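Clukomero: motion planning and tool tracking for two-arm suturing

Clukomero is a software package for labs that run two-arm surgical robots on tissue models and bench tissue. It takes in the camera streams and the joint readings, keeps an estimate of where both tool tips are, and plans the moves for driving a needle and drawing the thread through. It's developed by Hamann at our Nundurgate office.

The thread tracker works on the wrist views as well as the main view. It fits a curve to each visible run of suture and keeps that curve when glare or a tool shaft hides part of it.
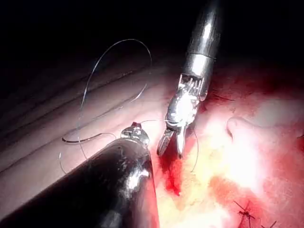
Wrist view: suture running from the open jaws, with two black knots at lower right.

Finished knots and trimmed tails are labelled apart from the working thread, so the planner won't try to pick them up. You can change the label by hand in the review window, and the colour of the suture is set per project. Needle pose is estimated from the part of the arc that shows outside the tissue.
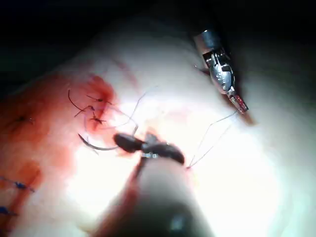 Planning and control

The planner handles both arms together. You mark an entry and an exit point on either side of the incision and it returns a path for each tool, with a minimum gap between the jaws that you set yourself. Paths can be run straight through, stepped one move at a time, or sent to the console as a guide for the operator. If the tracker loses the thread, the planner stops at the next safe point and waits.

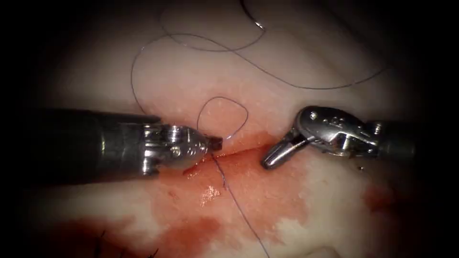 Heike Vogler writes that her group in Clundau leaves the step mode on for the whole closure, and she would like the jaw gap to be saved with each project. At present it goes back to the default when the program is restarted. The change is planned for the March release.

Logging is on by default. Each session is stored as one folder with the video, the joint readings and the planner's output on a shared clock. The test set that comes with the licence has 3,542 labelled stitches, split by camera view. 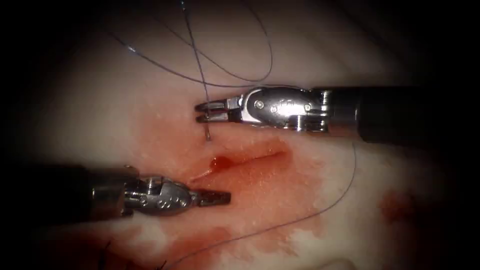

The labels can be exported as plain text or opened in the review window, where you can scrub through a stitch and correct the needle points. Corrections are kept in a separate file and the original labels aren't changed.

A licence covers 5 seats and includes 2 years of updates. For a quote or a trial copy, write to Rodrigo Cantero at the Nundurgate office.

Related items
Clukomero Review (labelling only)
Hamann camera calibration kit
Clukomero planner: release notes
Seat and licence transfers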